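Hanger swap back on at Laizer hall, grey ones wanted

22/07/2024

The clothes hanger swap is running again at the Laizer hall, after a break since December. Sorting is under way. Plastic only this time - wire ones went rusty in the store last winter and had to be thrown out.

Target is 1000 hangers by the end of the summer. Up to 40 in one drop-off please, the store cupboard is small and the door allready sticks.

Each hanger gets laid flat on the white table and looked over before going anywhere. Hook first, then the long bars, then any pegs. Cracked ones go to the Undik recycling point on the ring road.
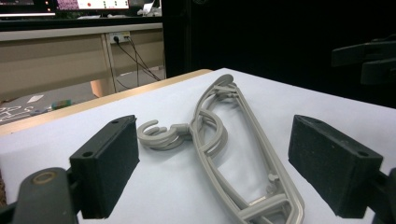

What goes where

Good ones to the baskets, then on to the Tolari charity shop, which has been short of hangers since its new rails went up. Grey plastic is what the shop asked for, to match what it's got. Other colours still taken, but they go to the school costume cupboard instead.

Baskets are on loan from Satell, the garden place. Woven brown ones, quite deep. Hangers go in on the slant with the hook over the rim, so they lift out one at a time without dragging the rest along. Tangled hooks were the main moan last time round. 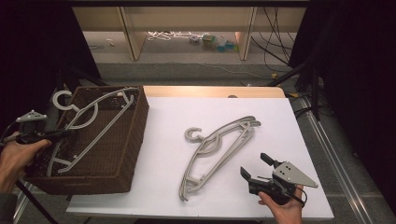 When to come

Hall open 7 till late on drop-off evenings, side door. Ring the bell, it is slow. Parking at the back is down to 23 spaces while the drains are done, so walk if you can.

Please take off size cubes, shop tags and any sticky tape before you bring them in. Padded hangers can't be taken. Trouser ones with clips are fine if the clips still shut. Bags of mixed stuff will be handed back at the door - clothes belong in the bank outside, not in with the hangers.

Anyone wanting hangers can take them free on the same evenings, no need to bring any to swap. A list of dates is up in the hall window and at the Tolari till. 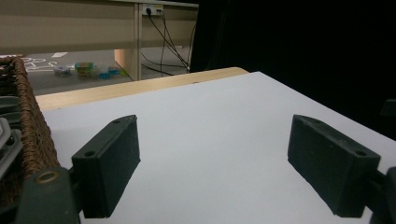

One reader wrote in to ask whether childrens' hangers count towards the total, as she has a loft full of them and the shop turned them away in the spring. They do count, the hall says, but keep them in a seperate bag.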